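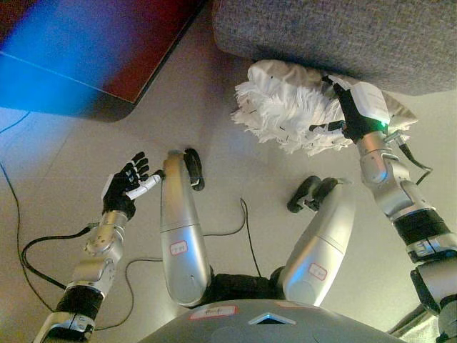 Tareck 30 Floor Grout Sealer: Review

The Tareck 30 is a water-based penetrating sealer for cement grout, sold in a squeeze bottle with a screw-on wheel applicator. I used it on a tiled utility room and an adjoining hallway. The grout was unsanded in the first area and sanded in the second, which made for a useful comparison.

Preparation. The label calls for a neutral cleaner and a full day of drying. I allowed two days in the hallway. Old sealer has to come off first, and the instructions give no method for checking whether any is left. A few drops of water on the joint will do it. If they bead, strip the grout before going further.

Application. The wheel tracks well in joints wider than the wheel itself. In narrow joints it rides on the tile edges and leaves a thin line of product on either side. Wipe this up within five minutes. Once cured, it leaves a dull haze that needs a white pad and some effort. Flow depends on hand pressure and is hard to keep even when the bottle is less than a third full. Kazimiera Cieślak, who did half of the hallway, switched to a small artist's brush and got cleaner results at a slower pace.

Coverage. One bottle finished the utility room with one coat. The sanded grout took nearly twice as much for the same length of joint. Buy for two coats if your grout is sanded.

Results. After a week, coffee and cooking oil wiped off the unsanded joints with no mark after ten minutes. Oil left a faint shadow on the sanded joints until they had a second coat. Color change was slight, a little darker on gray grout.

Compared with the Duda sealer I used before, the Tareck smells less and cures faster. The Duda bottle has the better cap. The Tareck cap cracked at the thread on first opening.

Rating: 4 out of 5. One point off for the cap and the wheel.

Reviewed by Aleksandra Ostrowski, 2026-03-02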